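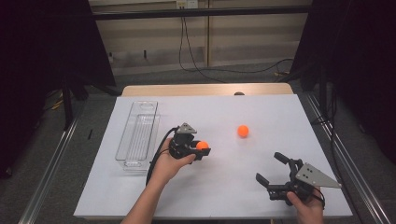
Bancada de coleta: os dois pegadores manuais, as bolinhas laranja e a caixa transparente.

Caderno da oficina — novembro de 2019
por Olanrewaju Chukwu

Estou muito contente com o par de pegadores! Vou anotar tudo enquanto está fresco, porque na última vez deixei para depois e perdi metade das medidas do suporte.

O par ficou com o nome de Nanitz (Nanitz esquerdo e Nanitz direito, escrito a caneta na gaveta de cada um). A ideia continua a mesma de julho: a pessoa segura um em cada mão, faz a tarefa normalmente, e a gente grava o que os dedos veem e quanto eles abrem. Depois o braço do Rizzi tenta repetir. O braço ainda está desmontado na prateleira, então por enquanto é só mão humana mesmo, e já está divertido demais.

Tarefa escolhida: pegar bolinha de pingue-pongue na mesa e colocar na caixa de plástico. Parece bobagem de criança até você tentar com dois dedos rígidos. A bolinha rola se um dedo encosta antes do outro, e a casca cede um pouquinho se você aperta com vontade. Excelente para descobrir folga no mecanismo.

Mecânica

Os dedos são a quarta revisão. A terceira fechava torta: a ponta esquerda chegava antes e empurrava a bola para fora. Refiz o furo do eixo com menos folga, troquei o parafuso e agora os dois chegam juntos, pelo menos até onde meu olho alcança. Falta medir com o paquímetro.

A mola de retorno está boa no direito e dura no esquerdo. Depois de meia hora de uso o polegar reclama. Tenho outra mola, mais fina, no pote das peças da Gadetti; testar antes de imprimir qualquer coisa nova.

A chapa triangular em cima do corpo ficou como está. Pensei em diminuir, mas os furos dela são o único lugar decente para prender coisas depois (quero pôr marcadores de posição) e o peso quase não muda.

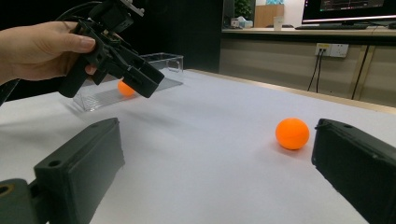 O que me preocupa mais é o cabo. Ele sai do corpo fazendo uma curva e, quando a gente gira o punho para dentro, puxa o conjunto inteiro de leve. É pouco, mas dá para sentir, e se eu sinto, o dado sente também. Duas saídas: prender o cabo no antebraço com velcro ou trocar por um mais flexível. O velcro é de graça, começo por ele. Se não resolver, a Zetari tem cabo de silicone, e aí aproveito e encomendo os conectores que faltam para o braço.

Outra coisa do cabo: não passar pela frente da caixa. Na minha primeira série ele enroscou na alça e lá se foi a tentativa, com bolinha quicando pelo carpete e eu rindo sozinho.

Gravação

Meta da primeira rodada: 200 tentativas boas. Conta como boa a que começa com as bolinhas na mesa e termina com elas na caixa, sem ajuda de dedo de verdade. Tentativa com tropeço no meio também fica guardada, em pasta separada, porque a recuperação é justamente a parte que eu quero que o braço aprenda um dia.

Para a versão grande eu penso em umas 2000, mas só quando o esquerdo estiver confortável. Com a mola atual não aguento, e não vou pedir isso a mais ninguém.

Exposição travada em 850 no programa de captura. No automático, a imagem clareava e escurecia conforme o dedo preto ocupava mais ou menos do quadro, e a cor da bolinha mudava junto. Travado ficou lindo, o laranja salta do tampo branco e até meu filtro de cor mais preguiçoso acha a bola. Se mudarem a luz da oficina, conferir esse valor de novo.

Sincronismo: continua aquele atraso entre a câmera do esquerdo e a do direito. Medi 14 milissegundos batendo as pontas dos dois pegadores uma na outra e procurando o toque nas duas gravações. Foi igual nas três vezes que repeti, o que é ótima notícia, dá para corrigir com um número fixo no script. Já deixei a batida como gesto de abertura de toda gravação, estilo claquete.

Ideias soltas

— Forrar a face interna dos dedos com borracha fina. A bola escorrega menos, mas tenho receio de esconder o defeito da mola. Primeiro a mola.
— Variar a posição da caixa entre as séries. Se ficar sempre no mesmo canto, o modelo vai decorar o canto.
— Passar a bolinha de um pegador para o outro no ar! Consegui fazer uma vez e deu vontade de chamar a oficina inteira para ver.
— Guardar os arquivos dos dedos com o número da revisão no nome. Quase imprimi a terceira de novo.

Quem quiser experimentar, os dois ficam na minha prateleira, enrolem o cabo sem dobrar na saída do corpo. E me contem como foi com a mão esquerda, sobretudo quem é canhoto, estou curioso para saber se a queixa é da mola ou da minha mão.

Próxima sessão: trocar a mola, colocar o velcro, medir os dedos e gravar a primeira série de verdade.

Entradas recentes
Braço Rizzi: lista do que falta para remontar
Dedos, terceira revisão: por que fechava torto
Pedido Zetari: cabos e conectores
Potes de molas Gadetti, o que tem em cada um
Script de captura: travar a exposição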